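Stop Setting Entryway Storage by Door Width

Floor plans for small apartments are still drawn as if people arrive home with nothing in their hands. The door opens, there is a hatched rectangle marked "closet," and the plan moves on to the kitchen. I have reviewed plans for the Dadilmont conversion and for the two Hutapea blocks, and the entry gets less drawing time than the bathroom vent.

The usual rule sizes the closet from what is left over after the door swing. A 36-inch door leaves a certain strip of wall, and the strip becomes the closet. This is a geometric method applied to a load problem. A unit for one person and a unit for four people can have the same door, and under this rule they get the same storage.

What the rule costs

At Dadilmont, 152 units were built to the leftover-strip method. The closet is 10 inches deep in the smallest type, which will not take a coat hanger turned the normal way. Tenants hang coats at an angle or use the bedroom. The closet is counted as storage in the lease schedule regardless.

Haziq Khoo, who drew the later Hanent units, deleted the closet and kept the wall clear. I disagreed with him at the time and I was wrong. A clear wall can be fitted by the tenant to the tenant's own load, and it can be changed in August when the household changes. A bad closet is permanent for the length of the lease.

Open racks also dry better than shelves behind a door. Air reaches the sole from below. A solid shelf holds water against it and the finish fails first at the front edge.
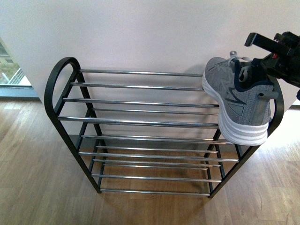 What should replace it

Size the entry by bedroom count. Provide a clear wall of fixed minimum length per bedroom, with solid backing at hook height and a hard floor finish that extends past the wall. Keep outlets and thermostats off that wall. The Ulamia guide put the thermostat in the middle of it, and every tenant there has lost the use of the space on both sides.

Closets can stay in the larger types where the full hanger depth is available. Where it is not, leave them out and take them off the schedule.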